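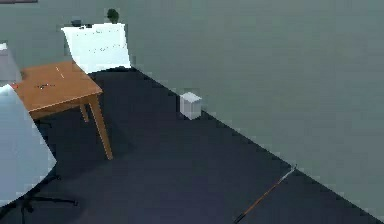 Simulierter Wohnraum mit Holztisch, weißer Tafel und Drehstuhlfuß.

Über uns

Nemura entwickelt Verfahren, mit denen Roboter Haushaltsaufgaben aus Vorführungen lernen. Die Bedienperson steuert den Roboter per Fernsteuerung durch eine gerenderte Umgebung; Gelenkwinkel, Greiferzustand und Kamerabilder werden synchron aufgezeichnet. Der Datenbestand umfasst derzeit 871 Vorführungen in 17 Aufgabenklassen.

Die Aufzeichnung erfolgt mit der Software Jirik. Abgebrochene Durchgänge werden gekennzeichnet und getrennt abgelegt.

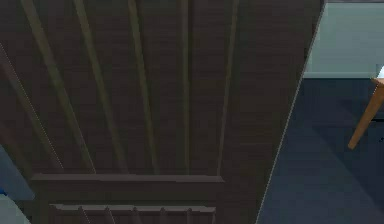
Türmodell mit senkrechten Profilleisten, Nahansicht.

Für Arbeiten an realer Hardware steht am Standort Darnari ein Labor mit fünf Arbeitsplätzen zur Verfügung. Dort wird der Arm von Hand geführt. 275 weitere Vorführungen stammen aus diesem Verfahren; sie werden in einem eigenen Datensatz verwaltet.
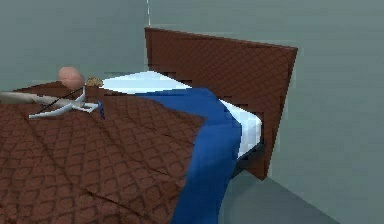

Beide Datensätze verwenden dasselbe Format und dieselben Aufgabenbezeichnungen. Neue Bedienpersonen werden vor dem ersten Durchgang am System eingewiesen. Die Auswertung übernimmt unser Partner Krasniqi. Anfragen zu Datenzugang und Schnittstellen richten Sie bitte an das Büro in Darnari.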